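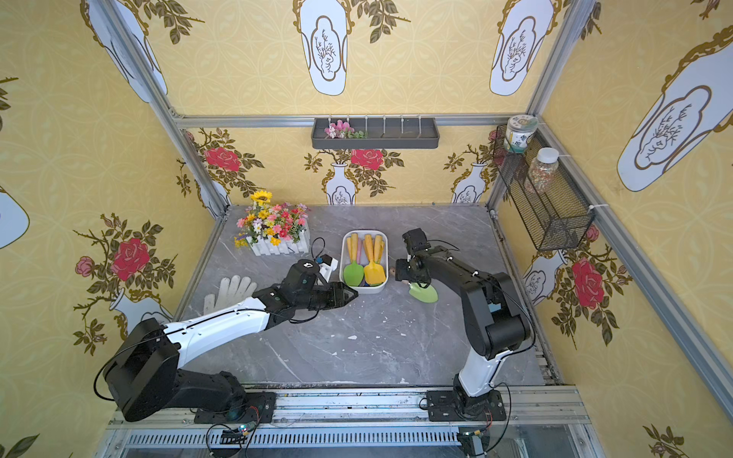
Pralla open day: the garden tool table

We got to Grustamgate a little after 10 in the morning and went straight upstairs, where the small garden things are. I loved this corner! Yellow wallpaper with roses and white vases, a gray marble top, flowers in a picket-fence planter, and a white tray packed with children's gardening tools (orange, yellow and pink handles, green and yellow trowel blades).

Nilmini Kodikara showed us round and let my niece try a trowel from the shop shelf, 8 dollars, which came home with us. Go early, the stairs get crowded by lunch. Next May we want to see the seed room too.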